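Home Organization 144, Unit 6 notes: the work table and the small stuff on it

Okay, so last time we did closets and I promised we'd get to tables. I like this unit more than I probably should - a table is the one place in the house where everybody sets things down and hardly anyone picks them back up.

Start with zones. You want a near zone where your hands work, a middle zone for whatever the current job needs, and a back zone for things that just live there (plants, a lamp, the radio). A low riser at the back is my favorite cheap fix. It gets bottles up off the surface and you can still reach them. The Andinico handout has measurements if you want to build your own, see page 256 of the course packet.

Small containers belong in the middle only while you're sorting. Pull them all out, look at them together, then decide. People skip the spreading-out part and end up with three homes for buttons!

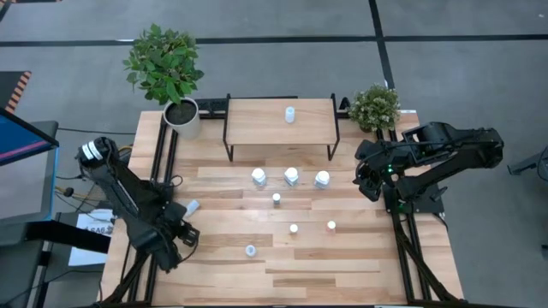
One reply on the Allham class board argued that the riser only moves the mess up a level, and that a bare back edge is easier to wipe down. Fair point. My answer is to cap it: if a second row starts forming on top, something has to go.

Butcher block, quickly, as it came up in the August section too. Wipe with the grain, dry it right away, oil it when it looks dull. Pots need saucers or you'll get rings, and rings in wood mean sanding.

For next time: pick one table at home, empty it completely, and put it back in zones. Sketch before and after - stick figures are fine. Read the Valderrama chapter on drawers, but skip the part on labels, we'll do that together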